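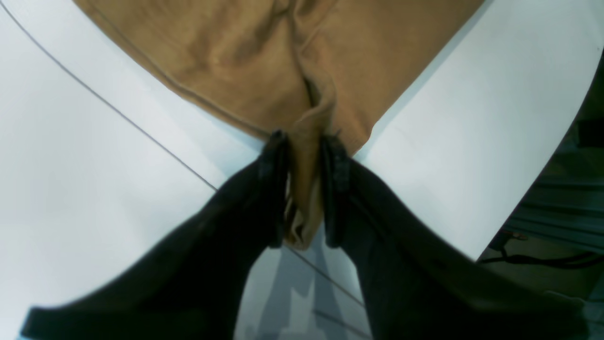 Camel on white: getting hold of the fold is half the job.

I own far too many jumpers, and for years I stored them badly. Hangers, mostly, which gave every one of them those sad little shoulder points, and then a heap on the chair by the window when the hangers ran out. So when Hiếu La offered to teach me to fold knitwear properly at her studio in Preren, I was on the train before she could change her mind.

Hiếu used to run the stockroom at Gulbridge, the knitwear shop, where 167 jumpers might come through on a busy October morning and every one had to end up the same size on the shelf. She is very calm about it. I am not, and my first go looked like a dropped pudding!

Her rule is to start with a clear, pale table, bigger than you think you need. Lay the jumper out and let it settle, then smooth it from the middle outwards with flat hands – no tugging at the hem, or it'll grow. Sleeves go in next, then the sides, and then you bring it up from the bottom in halves or thirds. She folds to 26 centimetres wide, to suit her shelves. Mine are narrower, so I've had to fudge it.

Camel is a good colour to learn on, she reckons. Creases show up nicely as soft shadows, where on black you'd be working by feel. 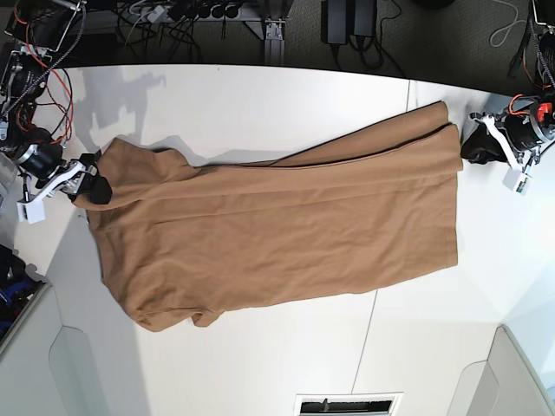 Should a soft jumper be folded or hung?
Folded, nearly always. The weight of the knit pulls on a hanger and the shoulders stretch, so keep hangers for shirts and jackets.

Sota Matsuda, who shares the studio and mends moth holes for a living, thinks we're all too fussy. He rolls his. I tried that in my Moreira suitcase and it did save room, though everything came out with a bit of a wave in it.

I've been home a fortnight now and the chair is a chair again. The heap has moved to the bed, where I'm working through it a few jumpers at a time, with the radio on.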